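How a Cartoon Villain Gets Made

Every cartoon needs somebody to cause trouble. If the hero woke up, ate breakfast and went back to bed, there would be no story. The character who causes the trouble is often called the villain. Villains do not appear by magic. A team of people has to think them up, draw them and give them a voice.

To see how it works, we will follow one villain from start to finish. His name is Lord Jaltitz, and he is the bad guy in a cartoon series called Mastmont. The series is about a girl named Nollo who lives in a town at the foot of a mountain. Lord Jaltitz lives at the top.

Step 1: What does the villain want?

Writers start with this question before anyone picks up a pencil. A villain has to want something badly. It might be gold, a crown, or revenge on somebody who was mean a long time ago.

Abbas Naseri, the head writer of Mastmont, wrote down 40 ideas for what Lord Jaltitz might want. In one of them he wanted to steal all the doors in town. In another he wanted to win a singing contest. The idea that was picked is simple. Lord Jaltitz cannot stand noise, and he wants the whole town to be silent forever.

That works well because Nollo plays the drums. The hero and the villain want opposite things, so they are bound to bump into each other.

Step 2: What can the villain do?

Most cartoon villains have a power, a gadget or a very clever brain. Lord Jaltitz has a gray glove. When he closes his hand, the glove takes a sound away and traps it in a jar. He can take the bark from a dog or the ring from a bell.

A power needs rules. If a villain can do anything at all, the hero can never win, and viewers stop worrying about what will happen. The rules for the glove are these:

The glove can hold only one sound at a time.
It does not work on a sound he has never heard before.
If a jar breaks, the sound goes back to its owner.

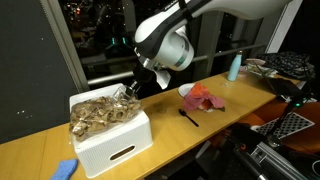

Rules like these give the hero a chance. In the first season, Nollo makes up a brand new drum beat, and the glove cannot touch it. Children who have been paying attention to the rules can sometimes guess the ending before it comes.

Step 3: What does the villain look like?

Now the artists get to work. They often begin with basic shapes. Round shapes look friendly to most people. Pointed shapes look sharp and a little dangerous. That is why so many villains have pointed chins, pointed collars and long thin fingers.

Artists also check the silhouette. A silhouette is the shape you get when you fill in a whole drawing with black. If you can still tell who it is, the design is a good one. Lord Jaltitz has a tall hat that leans to the left, so he is easy to spot even in the dark.

Color matters too. The people in the town wear yellow and orange. Lord Jaltitz wears gray and dark blue, and his castle has almost no color in it.

It took 70 drawings to get him right. In the early ones he had a beard, but it covered his mouth and made his face hard to read.

Step 4: Does the villain have a helper?

Many villains have a sidekick. This is useful for the writers. A villain who is alone has to talk to himself, but a villain with a sidekick can explain his plan out loud.

Lord Jaltitz has Pakzad, a goat who carries the jars. Pakzad is clumsy – you can probably see how that causes problems. He also likes music, and he has to keep it secret.

Step 5: Why is the villain like that?

The story of what happened to a character before the cartoon begins is called a backstory. Lord Jaltitz once lived in the town. He wrote a song, played it in the square, and people laughed. He went up the mountain and stayed there.

This does not make it okay to steal sounds. It does help us understand him. Some villains change their minds by the end of a series, and some never do. A few even join the hero's side – fans call this a redemption.

Words to know

Villain: a character who works against the hero.
Silhouette: a dark outline filled in with one color.
Sidekick: a helper who goes along with a main character.
Backstory: what happened before the story starts.

Try it yourself

Think up a villain of your own. Write down one thing the villain wants, one power, and three rules for the power. Then draw the silhouette and show it to a friend.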